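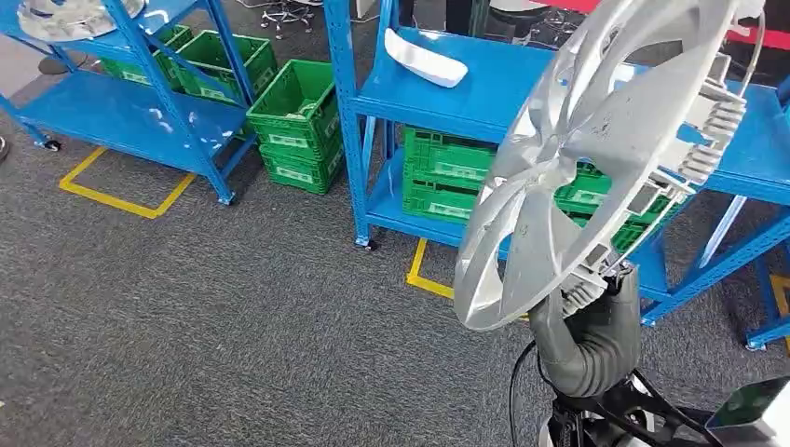
Metal disc with curved spokes and a central hub, beside ribbed light gray parts.

Grutstead is an episodic role-playing video game developed and published by Stanach. It was designed by Bukola Adeleke, who also wrote the script, with music by Nnamdi Akinola. The first episode was released for personal computers on 2018-12-31. The game is planned as a series of 12 episodes, of which three have been released.

Gameplay

The player controls Whitlock, a traveling repairer who arrives in the mill town of Grutstead during a long drought. Exploration takes place from an overhead view. Battles are turn-based, and each character may either act or hold a turn in reserve. Reserved turns can be spent later in the same battle, including during an enemy's attack. Most battles can be ended by bargaining, and the terms agreed upon are carried into later episodes through a shared save file.

The party is limited to 2 members in the first episode and expands in the second. Equipment cannot be bought. It is assembled at workbenches from salvaged parts, and an item that is taken apart returns all of its materials.

Plot

Whitlock is hired to restart the town mill and learns that the river has been diverted to Hinarano, a settlement upstream. The first episode ends with the party's departure for Hinarano. The second follows the journey and introduces a rival repairer. The third is set almost entirely within Hinarano during its harvest festival in July.

Development

Adeleke began work on the game as a tabletop campaign and adapted the setting after joining Stanach. Early versions used real-time combat, which was dropped when testers found the bargaining menus difficult to use under pressure. Akinola recorded 33 pieces of music for the first episode, several of which were held over for the second.

Reception

Reviewers praised the writing and the reserve system. Criticism was directed at the short length of the first episode and at the limited number of save points. An update later added a save point to each workbench.

See also

Episodic video game
List of Stanach games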